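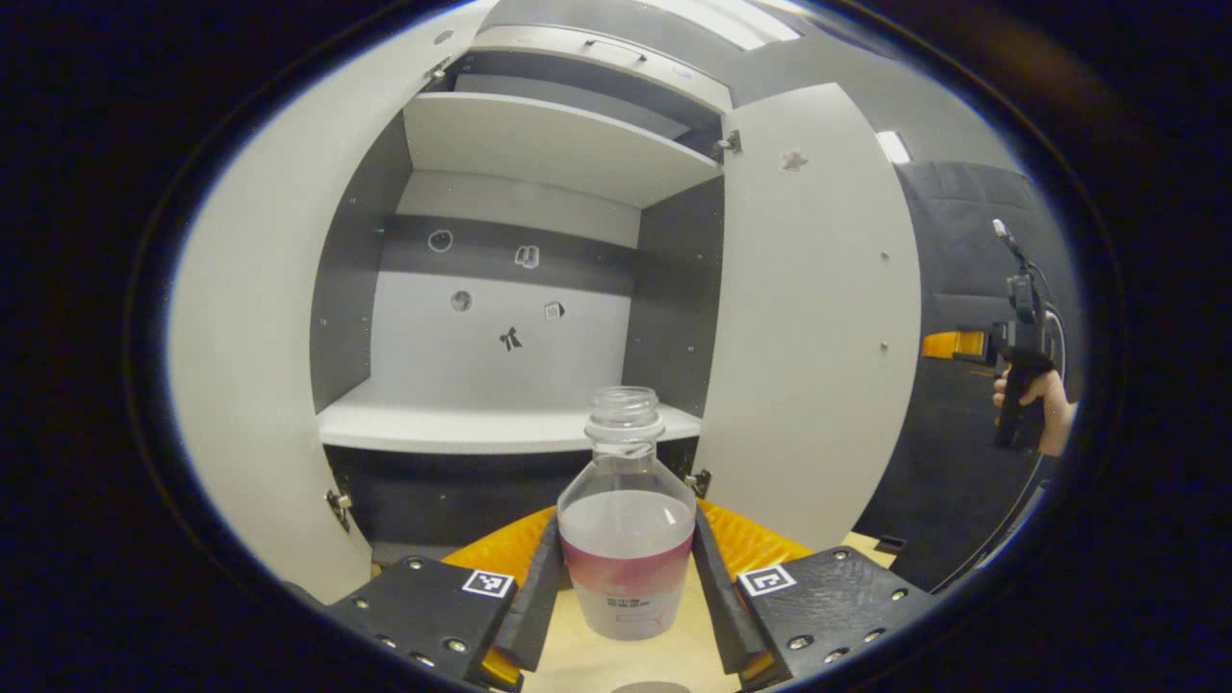
Hamley bottle deposit plan leaves plenty of questions

November 25, 2022
By Lorenz Schnyder

Print | E-mail

Hamley wants shoppers to pay a deposit on every plastic drink bottle sold in town, and it wants us to believe the plan will pay for itself. The numbers handed out at this week's council meeting do little to back that up.

Under the proposal, stores would add 2 cents to the price of a bottle and hand the money back when the empty is returned. Two return points are planned, one at the Lindgren shopping center and one on the Flakthorpe road. Neither is on a bus line.

The council says unclaimed deposits will cover the running costs. So the plan works only if a good many people fail to bring their bottles back – an odd thing to hope for in a recycling program. Asked how many returns would put the books in the red, the council's staff said they were "still working through that."

Much was made of Hevatness, where a trial began in May. The town says 600 households signed up. It also says 400 of them had stopped taking part by the end of the summer, a figure that appears in the back pages of the report and was left out of the slides.

Store owners are being told the extra work will be small. Few of those at the meeting seemed convinced, and one asked who would pay for storing sticky empties behind a shop with no back room. She was told guidance would follow.

Plastic litter along the river is a real problem, and a deposit may well be part of the answer. But a deposit this low is easy to ignore, and the council has not said why it settled on that amount.

A vote is expected early next year.

Print this story | E-mail this story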